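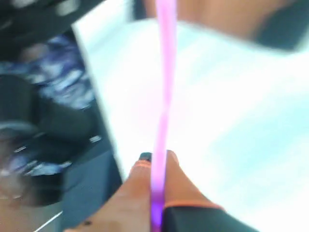

A buyer who has had the Duneo set since October wrote to ask whether the sheet can stay up while the table is in use, or whether it is only meant for covering things at the end of the day. The answer is that it can stay up all the time. It was made to hang behind the table during work, and most of the shops and studios that order from Drotow leave it there.

The Duneo work table and sheet set is made by Plondier and sold by Drotow as one item, number 207. It is meant for light bench work: ribbon, trim, labels, wrapping, small parts that have to be sorted or checked before they go in a bag. You get a pale table with a plain white sheet to hang behind it. The two can also be ordered separately, but the price is better as a set.

Tables and benches > Light work > Table and sheet sets

The table

The top is a cream-beige color with faint mottling. Plondier used to make it in a brighter white, and people working with clear or light-colored strip told us they kept losing the edge of it against the surface. The cream top is easier on the eyes under a strong lamp, and a thin pink or purple trim shows up well on it. The gray top has been dropped and there are no plans to bring it back.

The top is 5 feet long. It sits flat on its stand and is held from underneath, so there are no screw heads on the working side to catch on fabric or scratch a finished piece. The back edge is straight and plain. If you want to clamp a ruler or a cutting guide along it you can, as long as the jaw of the clamp opens to at least 3 inches. Smaller clamps will grip the front but won't reach over the support bar at the back.

For day-to-day cleaning, use a damp cloth and a little dish soap, then wipe again with plain water. Tape residue comes off with rubbing alcohol. Try it on the underside first. Don't use scouring powder or the rough side of a sponge. Fine scratches don't affect the use of the table but they do hold dirt, and on a light top you will see it.

Don't put hot tools straight on the top. This includes heat sealers and the small irons used for fusing ribbon ends. A silicone mat under the tool is enough. Drotow has these in the accessories section, or use one you have.

The sheet

The sheet is white fabric, hemmed on every side, with a sleeve along the top for the rail. It is supplied folded and will have creases when it comes out of the bag. You can iron it on medium, or hang it and wait. The creases mostly drop out under the sheet's own weight, though the center fold takes longest.

It does a few jobs. It hides shelves and stored boxes behind the table, which makes it easier to find a small or see-through item when you hold it up. It also bounces some light back onto the work. And if you take pictures of stock for a catalog or a listing, you don't need to clear the room first. 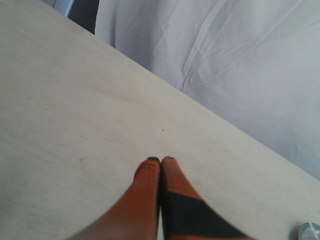

The sheet should hang just behind the back edge of the table and clear of it. If it lies over the edge, loose pieces get pushed into the fold and end up on the floor. Leave a small gap between the two and let the sheet run down past the level of the top. With the rail in the standard position it will do this without any adjustment. If your ceiling is low and you are using the short uprights, tie the spare fabric back or fold it under at the hem.

Hajji clips are sold for holding the sheet flat at the sides. They are optional. In a room with no draft you won't need them, but next to a door or a heating vent the sheet will move, and people find that distracting when they are doing close work. The clips fit over the uprights and do not mark the fabric. Other clips will fit too, but check for rust before you leave metal ones on a white sheet.

Wash the sheet warm with other whites. It can go in the dryer on low. Expect it to shrink slightly the first time - the sheet is cut a bit long to allow for this. Skip the fabric softener if you work with adhesive labels nearby, as it can leave a film on your hands and the labels won't hold.

Lighting

A pale top and a white sheet together give a bright work area, and with a strong lamp it can be too bright. Start with the lamp off to one side and higher than you think you need. If the sheet glares, turn the lamp toward the table and away from the sheet. Customers who photograph shiny or see-through goods have had better results with a weaker bulb and a longer exposure than with a strong light up close.

Setting up

Put the stand together first, then lay the top on it, then fit the uprights and the rail. The sheet goes on last. Setup takes nearly 10 minutes with a helper and longer if you are on your own, mainly on account of the rail, which is awkward to hold at one end. The hex key is in the bag with the feet. Don't tighten the bolts all the way until the top is on and sitting level.

The feet screw in and out to suit an uneven floor. Check them again after the first week or so of use. New floors and carpet settle a little and the table may start to rock.

Ordering and spare parts

The set ships in two cartons, which may not arrive on the same day. Please wait for both before reporting anything missing. Spare sheets, rail ends, feet and the bolt pack are all kept in stock. Replacement tops are made to order by Plondier, and the shade of cream can vary slightly from one batch to the next. If you plan to stand tables side by side and want them to match, order them together and say so in the notes box at checkout.

Returns are accepted on unused sets in the original cartons. Sheets that have been washed can't be returned.

Page last updated 2018-12-20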